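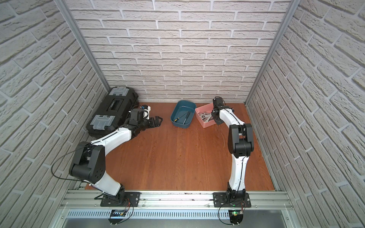
01/03/2023 | By Nuria Ortuño
Filed under: Local Tech, Open Days

Tikesley opened its doors for one afternoon and the line went down the stairs. Mercy Mfinanga, who runs the bench, had maybe ten minutes for me between groups.

First question, the one everybody asks. Why hand tools?

"Because they're awful," she said. "Shiny, long, all tangled up in a tray. A wrench slides under a pair of pliers and now what do you grab?"

The two arms share one rail. Teaching them to sort takes patience, mostly hers. The team has logged 3158 tries at it so far, 598 of them since October. How many good ones? She laughed. "Ask me about the last 80. Don't ask about the first 300."

And the screwdriver?

"Long shaft, fat handle. Grab it wrong and it swings. Kids love that part, I dont."

A boy behind us wanted to know if the arms ever hit each other. Yes, she told him. Twice last week. Slow enough that nothing broke.

Next up is putting tools back in a toolbox, lid and latches included. No date for that. "Latches are a whole seperate headache," Mfinanga said, already waving in the next group.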